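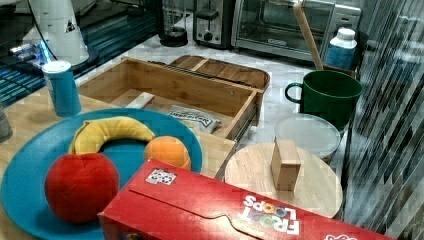 Breakfast clubs in small schools – notes for my talk, Niltescombe, June 13, 2025

Slide 1. Say good morning, wait until the door is closed. Thank the organisers. Speak slowly!

Slide 2. Where I work. Skanberg is a small town with 4 primary schools. Until January only one of them opened its doors before lessons. Explain that parents start early at the packing works, so many children were waiting in the yard.

Slide 3. What we tried. We opened the dining hall 43 minutes before the first bell. It is a strange number, I know – it comes from the bus timetable. Pause here, people usually ask about the bus.

Slide 4. Attendance. In the first term we served 711 breakfasts, in the second term 859. Do not read the whole table. Point only at the last row. Mention that the second term was longer, so the growth looks bigger than it is.

Slide 5. What children eat. Toast goes first, every morning. Fruit was left on the table when it was whole, and was eaten when the kitchen cut it in pieces. We did not expect this. Porridge is liked by the staff.

Slide 6. Money. The bread comes from Grustano at a reduced price, the milk we pay ourselves. Parents pay nothing. If somebody asks about the costs of heating, say that I have not these figures with me but I can send them.

Slide 7. What went wrong. We had no plan for washing up. For two weeks the first lesson in that wing started late, and the teachers were right to complain. Now the older pupils at Frota school have a rota – the other schools pay for one extra hour of kitchen work.

Slide 8. Next year. Same opening time, better signs at the gate, a form in three languages.

Leave ten minutes for questions. Handouts are on the chair near the window.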